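## 4. Working Rules for Shared Disassembly Cells

The rules in this section were written for cells in which a person and a robot arm take turns on the same piece of used equipment. They cover the period from the moment a unit is put on the table until the last part has been moved to its tray or holder. They do not replace the risk assessment that each site has to carry out for itself, and they do not repeat the general requirements for collaborative robots that a site is already bound by. What they add is the layer in between: who does what, in what order, and what has to be written down.

We arrived at the rules by collecting the instructions in use at the Sudatville and Flumwood sites, removing those that contradicted each other, and running the remaining set through a trial. The trial log holds 1,123 work cycles. A cycle is counted from the operator's release of the cell to the arm's return to its rest pose, whether or not a part was removed. Of these cycles, 878 were completed without a stop of any kind. The rest included protective stops, stops requested by the operator, and cycles ended by the controller after a failed check. We treat all of them alike in this section. The reason for a stop matters when a site is looking for faults, but the rule for what happens next should be the same in every case.

### 4.1 Preparing the Unit

The unit must be disconnected from any power source before it enters the cell. At both sites this used to be done at the cell, and operators told us that the step was sometimes taken for granted when a unit arrived without a cord. A missing cord says nothing about the charge left in a power supply. The rule now requires a tag from the intake bench showing that the unit was disconnected and left to stand for the time set by the site. A unit with no tag goes back.

Side panels and covers are removed by hand. We looked at having the arm do this and decided against it for the present version. Panels on used equipment are often bent or held by the wrong screws, and the forces needed to free them vary too much for a single limit to be useful. The operator also gets a chance to look inside before the arm is released, which the rules require in any case.

The inspection is short. The operator looks for swollen capacitors, leaked battery fluid, broken plastic, loose screws, and cables that cross the area where the arm will work. Cables are the most common finding. Where a cable can be unplugged without a tool, it should be. Where it can't, it is moved aside and the operator records which side it was moved to. The first draft asked for every cable to be tied down, but operators at Flumwood reported that the ties took longer to fit and remove than the cycle itself, and the requirement was dropped.

### 4.2 Position and Support

A unit must lie on its largest stable face with the opening toward the arm. Nothing may be placed under one corner to level it. If the unit rocks when pressed by hand at each corner, it has to be turned, clamped, or rejected.

Clamps are required when the expected pulling force is greater than the weight of the unit will hold. For a full-size desktop case this limit is seldom reached when lifting out small parts, but it is reached easily when pulling a connector that has a latch. Each site must keep a list of the part types that call for a clamp. The list belongs at the cell and should be readable from the operator's position.

Fixture plates, part holders, and trays are placed outside the outline of the unit and within the reach of the arm. They must not be moved while a program that uses their position is loaded. If one is moved, even slightly, the operator runs the position check again before release. This rule drew the most complaints in the trial. We kept it. Yasmine Morsy, who ran the Sudatville half of the trial, compared the log with the position checks and found that shifted plates were behind most of the failed placements at her site.

### 4.3 Approach and Contact

The approach is divided into two stages. In the first, the arm moves to a point above the open unit at the travel speed set for the cell. In the second, it goes down into the unit at reduced speed with the contact limit active. The change from one stage to the other takes place above the highest edge of the case and never inside it. A program that changes speed below the edge does not meet the rule, even if the slower speed is safe on its own.

Before the gripper closes on a part, the arm must hold still above it. We call this the hover check. It has 3 purposes: it lets the controller compare the measured position with the planned one, it lets any swing in the arm's own cables die down, and it gives the operator a clear point at which to stop the cycle. The length of the hold is set by the site, but it may not be zero. Figure 1 shows the hover position used for work near the processor.

The gripper is kept as small as the part allows. A wide gripper may be able to hold more part types, but inside a case it is the neighboring parts that limit the work. Memory slots, drive cages, and graphics cards leave little room for the fingers to open. For this reason the rule sets the opening width by the free space around the part, measured at the tightest point, and not by the width of the part itself.

Brackets and sensors mounted at the wrist count as part of the tool. Their outline must be included in the collision model along with the loop of any cable that runs to them. Several programs submitted to us from the older Provero tool library modeled the gripper alone. These programs ran without trouble on open benches and failed the check as soon as a case wall was added to the model.

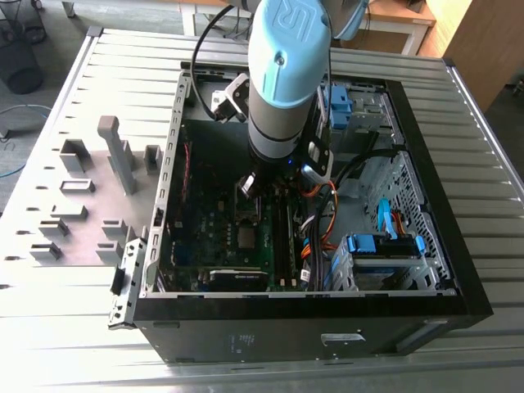 **Figure 1.** Hover position over an open desktop tower. The gripper is held just above the motherboard near the processor area, with the wrist-mounted sensor bracket and its cable loop above the case. A fixture plate with raised holders is placed beside the unit, as required in Section 4.2.

### 4.4 Stops and Restarts

Any stop ends the cycle. The arm may not continue from the point at which it stopped, even when the cause is known and has been removed. The operator first looks at the gripper and decides whether it is holding a part. If it is, the part is supported by hand before the gripper is opened. The arm is then backed out along the path by which it came in, at reduced speed, with the operator holding the enabling switch.

The unit is inspected again before the next release. It is tempting to skip this after a stop that came before contact, and the trial log shows that it was skipped at times. We considered an exception for stops during the first stage of the approach. In the end we left it out. An operator who has to work out which stage the arm was in before deciding whether to inspect is being asked for a judgment that takes longer than the inspection.

Two stops in a row on the same part end automatic work on that part. It is removed by hand or left in place and marked. Sites may set a stricter limit.

### 4.5 Records

Each cycle produces one record. The record holds the tag number of the unit, the part type, the program version, the result, and the name of the person who released the cell. The controller fills in as much of this as it can. The operator adds the result of the inspection and anything that was moved by hand.

Records are kept for as long as the program version is in use and for one service period after it is withdrawn. A service period is 2,000 cycles on the same arm. At the end of each period the gripper fingers are measured, the contact limit is tested against a reference spring, and the collision model is compared with the tool as it is fitted. The last of these is the one most likely to turn up a difference. Brackets get turned and cables rerouted during repairs, and the model is rarely updated on the same day.

Changes to a program are treated as a new version if they affect the path, the speed, the force, or the order of steps. Changes to names or comments are not. The Đinh numbering scheme, already in use at Flumwood, was adopted for both sites because it puts the part type before the date and keeps related programs together in the list.

### 4.6 Limits of the Rules

The rules have been tried on desktop cases only. Laptops and tablets need a different method of support and contain batteries that are often glued in place, so the inspection in Section 4.1 would not be enough for them. The rules also assume one arm and one operator. A second person may watch, but may not reach into the cell or release it. Sites that wish to run two arms over one unit should treat the present text as a starting point and carry out their own trial before using it.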